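Jornada de puertas abiertas en Pirken: lo que vimos y lo que nos contaron

En abril, seis socios del boletín fuimos a la nave de Pirken, donde la gente de Gundum enseña sus robots domésticos. La invitación prometía "una casa que se ordena sola". Yo iba con pocas expectativas y volví más o menos con las mismas, aunque la tarde dio para algo más que el folleto.

Nos recibió Noura Nseir, que lleva la parte técnica y contesta a lo que se le pregunta, cosa que se agradece. La demostración consiste en recoger objetos pequeños en un escritorio con cajones: abrir, soltar dentro, cerrar. Según ella, el sistema ha aprendido con 2731 repeticiones hechas a mano, con personas que llevan una pinza y repiten el gesto una y otra vez. Pregunté cuántas de esas repeticiones se habían hecho en otro mueble. Muy pocas, me dijo.

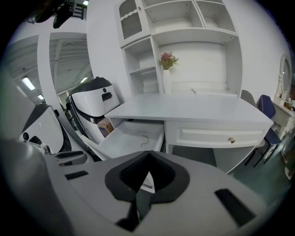
Y ahí está mi principal reparo. Una cosa es un escritorio blanco con su estantería, unas flores en un jarrón y casi nada por medio, y otra el cajón de mi cocina, que se atasca desde hace años y guarda pilas gastadas, gomas y las instrucciones de un horno que ya no tengo. Un pomo redondo pequeño puede ser un buen ejercicio para una pinza. Me falta saber qué pasa con los tiradores que no ha tocado nunca.

Leen Nimri, de la parte comercial, habló de llegar a 300 hogares de prueba y de un precio de hasta 3000 euros por unidad. No quiso dar fechas. Tampoco aclaró si en ese precio entra el mantenimiento, y se lo preguntamos dos veces. Sobre la comparación con Zorstead, que anuncia algo parecido, respondió que "son filosofías distintas". Apuntado queda.

Lo mejor fue la charla del final, sin diapositivas, con Noura explicando los fallos más frecuentes: cajones a medio cerrar, cables finos que la pinza no agarra bien. Si hubieran empezado por ahí, habría salido más convencido.

Habrá otra visita en otoño, esta vez al taller de Khalaf. Quien quiera apuntarse puede responder a este correo. Conviene llevar calzado cerrado y las preguntas por escrito.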